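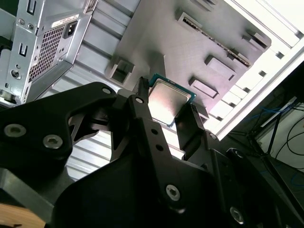

Ticket 1575 - Gripper loses hold of CPU on approach to case
Opened by: Arvid Rønning, Clurberg bench
Status: Open, waiting on parts
Priority: Medium

Hello all, and thank you for picking this one up so quickly. I'll try to put everything in one place, so please forgive the length.

Our CPU handling job on the Jultmont arm ran nicely until we changed over to the new case fixture. Since then the processor slips between the fingers on the way in. It doesn't always fall. More often it turns a little, the left finger ends up riding on the edge of the green board, and the job carries on as if all were well. We only noticed when one chip came down on the motherboard tray and slid off toward the power supply. No one was hurt and the arm stopped when I hit the button, but I'd rather not do that again with a good part.

Tried so far:

Cleaned both contact faces with alcohol. Better for an hour or so, then back to the same thing.

Raised grip force from 2 to 4 in the Barasa settings page. The chip holds longer but sits visibly crooked, so I put it back. I don't like squeezing a CPU edge-on any harder than we must.

Slowed the approach by about half. No change that I could see.

Checked the bolts on the finger bracket and the linkage plate. All snug.

Read back through the log. Every slip comes with code 263, "width out of range," but it's logged as a warning, so nothing stops. That bothers me more than the slipping does.

Reply from Kerard support, October 2022:
Hi Arvid, lovely clear notes, thank you. We suspect the rubber tip on the left finger has hardened, and a new pair is on its way to you. Meanwhile please set 263 to "fault" under Alarms - that will halt the arm as soon as the width drifts. Keep force at 2.

Arvid again:
Done, and it halted on the third run, with the chip still in the fingers. I took it out by hand with the arm locked. We're using a dead processor for all tests until the tips arrive, and I've left a note on the bench for the evening crew. Please keep this open until I've had a full day on the new tips.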